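How I clean up a white tabletop (without wrecking the finish)

I love a white table. I also drink a lot of tea and own one of those biros that leaks, so you can guess how mine looks by August! After plenty of trial and error I've settled on a routine that gets most marks off, and it doesn't cost much.

What you'll need:
200 mL warm water
a small squirt of dish soap
bicarb soda
two soft cloths (old flannel pyjamas are brilliant)
1000 grit wet and dry paper, only if you're desperate

Mix the soap into the water, wring your cloth out well and wipe the whole top, edges too. Dry it straight away with the second cloth.

For tea rings, make a paste of bicarb and a dribble of water, dab it on and go and put the kettle on. Ten minutes is plenty. Rub gently in circles, then wipe it off and rinse, or you'll get a chalky film that drives you mad.

Ink is trickier. My mate Aldana Medina swears by metho on a cotton bud, and I've come round to it, but please test it underneath first (I dulled a patch on my old desk and had to keep a pot plant on it forever).
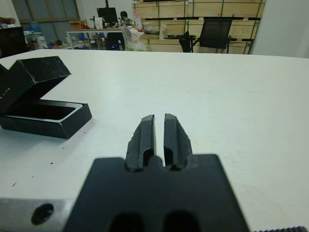
White table surface, with a black gripper over it.

Leave the sandpaper until last. Keep it wet, use hardly any pressure and stop the moment the colour looks even. If the top's painted you may need a touch-up coat afterwards, so give it a full night to dry before you put your cuppa back on it.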